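반짝이 수세미 자국 안 남게 관리하고 세워서 말리는 법

지난번 그릇 정리 글에 Nurhan Duman 님이 댓글로 수세미는 어떻게 보관하냐고 물어보셔서 따로 적어 봅니다. 저는 금빛 은빛 섞인 반짝이 원단을 진짜 좋아해요. 싱크대에 하나만 있어도 기분이 확 밝아지거든요! 근데 이게 골 사이에 밥풀이나 고춧가루가 끼면 은근히 안 빠져요. 그래서 쓰고 나면 바로 손질하는 버릇을 들였습니다.

준비물은 별거 없어요. 대야, 주방세제, 안 쓰는 칫솔, 마른 수건, 그리고 세워 둘 철제 선반이나 거치대 하나면 돼요.

먼저 미지근한 물에 세제를 조금 풀고 12분 담가 둡니다. 팔팔 끓는 물은 쓰지 마세요. 예전에 한 번 삶았다가 반짝이가 다 죽어서 속상했던 기억이... (그때 같이 산 행주는 멀쩡했는데 말이죠) 담갔다 꺼내면 칫솔로 골 방향을 따라 살살 문질러 주세요. 가로로 난 골이면 가로로만요. 반대로 박박 문지르면 올이 일어나요.

헹군 다음에는 비틀어 짜지 말고 수건 사이에 끼워서 꾹꾹 눌러 물기를 뺍니다. 그러고 나서 식탁에 펼쳐 놓고 모양을 봐 주세요.

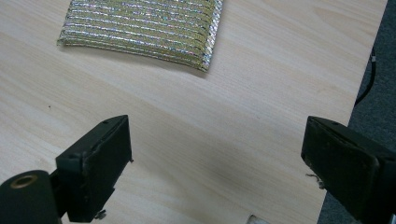
모양을 잡을 때는 네 귀퉁이를 하나씩 바깥쪽으로 살짝 당겨 주면 돼요. 세게 당길 필요는 없고, 손바닥으로 가운데에서 바깥으로 쓸어 주는 정도면 충분해요. 끝에 실밥이 풀려 나온 게 있으면 잡아당기지 말고 가위로 짧게 잘라 주시고요. 저는 이걸 몰라서 한 장을 거의 반이나 풀어 먹었어요 ㅠㅠ

이제 말리기! 바닥에 눕혀 두면 아래쪽이 잘 안 마르고 냄새가 나기 쉬워요. 그래서 저는 하얀 철사 프레임에 비스듬히 기대 놓습니다. 모서리 한쪽을 집어서 들고, 다른 모서리가 아래로 가게 기울여 세우면 물이 그 끝으로 모여서 떨어져요.

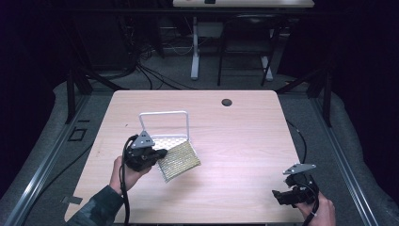
장마철이면 중간에 한 번 뒤집어 주는 게 좋아요. 8월에는 선풍기를 약하게 틀어 놓기도 하는데, 보통은 창가 쪽에 9시간 두면 저희 집에서는 잘 마르더라고요. 햇볕이 너무 센 자리는 색이 바랠까 봐 피하고 있어요.

다 마른 건 겹쳐서 서랍에 넣지 말고 세워서 보관하세요. 저는 2장을 번갈아 쓰는데, 하나가 마르는 동안 다른 하나를 쓰니까 급할 일이 없어요. 기름 묻은 프라이팬은 키친타월로 먼저 닦아 내고 쓰시면 훨씬 오래 갑니다. 뜨개 수세미도 같은 방법으로 해 봤는데, 두꺼운 건 마르는 데 더 걸리니까 넉넉하게 두세요.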